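**Drekden Workshop Releases Plans and Simulation Files for the Fledanine Bench Arm Project**

ARAU — The Drekden shared workshop has released the build plans, control code and simulation files for Fledanine, a bench-mounted arm project developed by its members. The files are free to download and may be modified for home and workshop use.

Fledanine covers the parts of a build that arm kits usually leave to the owner: the pedestal, the table mounting, the wiring layout and a basic pick-and-place program. The release contains 1124 files, including cut lists, drill templates and a parts list with substitutes for fasteners that are hard to find in small quantities.

Members start in simulation. The supplied model includes a wooden table, a box pedestal, an arm with a two-finger gripper, four small cubes and a square mat. Users can test reach, approach angle and gripper opening before any hole is drilled in a real tabletop. Joint limits are stored in a single settings file and apply to both the simulated and the physical arm.

The control code was written at Drekden over 18 months. It runs on an ordinary desktop computer and uses the Sulemana motion planner, maintained by the same members. Version 4 of the planner adds a slow mode for first power-up and a check that refuses any path passing below the table surface. Earlier versions will not load the Fledanine settings file.

Builders need a drill press, a torque wrench and a bench able to carry the arm and pedestal without rocking. Drekden recommends 40 hours for a first build — wiring included, painting not. An emergency stop is required by the plans and must be wired before the motors are connected.

The workshop will hold an open build evening on Thursday at its Arau site. Visitors may bring their own pedestals for a fit check. Questions on the release can be left at the front desk or sent through the project page, where corrections to the plans are also posted.

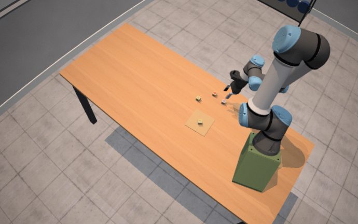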